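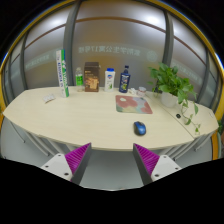

Desk by the glass, bottles along the back, mouse at the front, plant on the right

Re: Kit budget, what would you spend first?

mollgate_dulce wrote:
Evening all, long post, sorry! We've 3000 to spend before the end of April and I'm going round in circles. The job is tidying desks like this one: bottles to the back, box beside them, mouse on its pad, plant left well alone. Carrillo have quoted 1056 for a second hand-held gripper, and a set of spare fingers is 400 on top. Do I take both, or put the lot towards the arm? I'd dearly love the arm, I'll admit.
Dulce Jaramillo, March 2022

puma_pete wrote:
Hello Dulce, lovely to see you back. Second gripper, every time. Two people collecting gets you through the desks in half the days, and the arm can wait till you've something worth teaching it.

tansy16 wrote:
Can't agree, Pete, much as I like you. We bought grippers first and then sat on 16 boxes of recordings with no arm to try them on (my boss still brings it up). Get the Mollen arm on hire for a month and see.

puma_pete wrote:
Hire is fine if they'll do a month. They wouldn't for us! And do buy the spare fingers whatever you choose, those ribbed inserts take a battering.

mollgate_dulce wrote:
Thank you both, that's given me plenty to chew on. I'll ring Mollen about hire. Does anyone know if their price includes delivery?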